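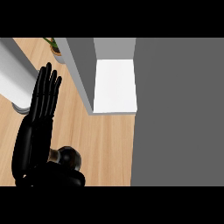
Visiting Us: Your Questions About the Futo Open Day

We have had a lovely lot of messages about the open day at the Thorlacius workshop in Flundley, and many of them ask the same sensible things, so we have gathered the answers on one page. We do go on a bit in places. If you only want the practical bits, they come first.

Last updated 9/7/22

GETTING HERE AND GETTING IN

Where are you, exactly?

We are in the Thorlacius building on the Flundley side of the river, a short walk over the footbridge from Eltport station. Come out of the station by the lower exit (the one with the bicycle racks), keep the river on your left, cross the bridge and carry on past the allotments until you see a long brick building with green doors. The main entrance is round the side. People do tend to try the green doors first, and they are welcome to, but those doors lead into our stores and have been bolted since the winter.

Do I need to book?

You don't need to book simply to come and look round. You do need a place for the headset sessions, as we only have 2 headsets and each turn takes a while with the fitting and the settling in. Places are given out at the desk when you arrive, and we can't hold one for you by email, however nicely you ask (and some of you have asked very nicely indeed).

How much does it cost?

Nothing at all. There is a tin by the tea urn, and whatever goes into it pays for the next lot of tea.

Is there parking?

A little, along the lane, though it fills quickly and the neighbours at the allotments need to get their barrows through. If you can manage the train to Eltport, please do. There are marked spaces right beside the side entrance for anyone with a blue badge, and we keep those clear all day.

Can I get round in a wheelchair or with a pushchair?

Yes, the whole of the ground floor is level and everything on the programme is on the ground floor. The passage between the demonstration room and the tea room narrows by the radiator, and if you have one of the wider double pushchairs you may find it easier to go round by the yard. The accessible toilet is beside the entrance desk.

WHAT YOU WILL SEE

What is Futo?

Futo is the robot we have been working on, and for the purposes of the open day Futo lives inside a computer. It has arms and hands with proper fingers, and it spends its days in a rendered room that we can tidy up, muddle up or rebuild as we please. When people hear "robot open day" they quite naturally picture something clanking about the hall, so we would like to be clear before you make the journey: the demonstration is a simulation, shown on a big screen, and in the headsets for those who get a turn.

So what happens in the demonstration?

It lasts 30 minutes and we run it through the day, with a good gap in between for tea and questions. We begin by switching on Futo's room and letting you get used to the view, which looks down rather steeply and takes most people a moment. Then comes the arm. We start with the simplest thing of all, a hand held up with the fingers pointing straight upwards, and from there we move each finger on its own, then the wrist, and then the whole arm together.

After that we hand over to the room. Somebody from the audience picks a place for Futo to reach towards and we all watch how it gets on. It doesn't always get on well. We decided a long time ago that we would show the misses along with the successes, and we think the afternoon is much better for it.

What is in the room Futo works in?

Not a great deal, and we like it that way. There is a light wooden floor with a faint grain to it, a potted plant tucked up beside a tall white structure, and a good stretch of open floor for the arm to move over. Visitors are always fond of the plant! A plain room is kinder to learn in, for robots and for the people programming them, and it lets you keep your eyes on the hand. Later in the demonstration we load some busier rooms too, so that you can see how much harder everything becomes once there are chairs and cushions and so forth in the way.

Why does the hand look so dark against everything else?

We get this one nearly every time, usually from somebody who paints or takes photographs. The hand is a glossy black and the floor is a warm tan, so the outline of the fingers shows up clearly from a distance. That is a great help when the back row is a fair way from the screen. We did try a paler hand in January, to match some drawings we were fond of, and people at the back kept losing the fingertips. We went back to black within the week and have been happy with it ever since.

Is the black strip across the top and bottom of the screen a fault?

No, all is well. Our picture is a wide one and the screen is a taller shape, so there is a band above and a band below. The room itself carries on beyond what you can see at any moment.

Why practise in a pretend room at all?

Mostly for the sake of patience, if we may put it that way. A real arm needs someone standing by it, it needs its joints looking after, and if it knocks a plant pot off its place then there is soil to sweep up before you can have another go. In the rendered room we press a key and everything is back where it was. For the exercise we are showing this year, Futo has had 3,274 practice runs at reaching and stopping. We would all be a good deal older if we had sat through those one at a time.

Does what it learns there work in the real world?

Sometimes, and sometimes only partly. A simulated floor is perfectly flat and a simulated joint never gets stiff, while real ones have their own ideas. There is a short talk on this after the last demonstration of the day, with plenty of time set aside for awkward questions. Do bring some.

JOINING IN

What is a headset session like?

You sit in a chair with arms, we fit the headset, and you look down into Futo's room with Futo's hand in front of you. As you lift your own hand, Futo's comes up too. Most people laugh, and then spend a minute or so just wiggling their fingers, and we always leave time for that. If you start to feel at all queasy, say so and we will have the headset off you straight away. There is no shame in it, and several of us who work here have to take it in small doses.

Can children take part?

Children are very welcome at the demonstration and can choose where Futo reaches. The headsets are too big and heavy for little heads, so those are for visitors of thirteen and over. For younger ones there is a table at the side with paper, card and string for making a pulling hand, where you tug the strings and the fingers curl. Grown-ups have been known to stay at this table for rather a long time.

Could I try writing some of the instructions myself?

Yes, and we would be delighted. There are 3 desks set up along the window where you can change a few numbers and watch what happens to the arm. You don't need any experience. You can't break anything either, so please be as bold as you like with the numbers, and put in something ridiculous at least once.

ODDS AND ENDS

Will it be noisy?

Less than you might expect. The loudest thing in the building is the urn. The demonstration room does get full and chatty, though, and if you would like it quieter then the first showing of the day is usually the calmest. We keep the small room opposite the desk free for anyone who needs to sit down in peace.

May I take photographs?

Of the screen and of your own party, certainly. Please ask before taking anyone else, and leave the flash off in the demonstration room, where the lights are already down.

Is there anything to eat?

Tea, coffee and squash, with cake until the cake is gone. For a proper lunch there is a café back over the bridge on the Eltport side, and you are welcome to bring sandwiches and sit in our yard.

Can I bring a school or club group?

We would much prefer to see groups on a separate day, when we can slow down and give everyone a turn at the desks. Write to us with the size of your group and the ages, and we will suggest a date or two.

I have a question that isn't here. Who do I ask?

Use the contact form on this site, or save it up and ask at the desk when you arrive. If it comes up often enough we will add it to the page.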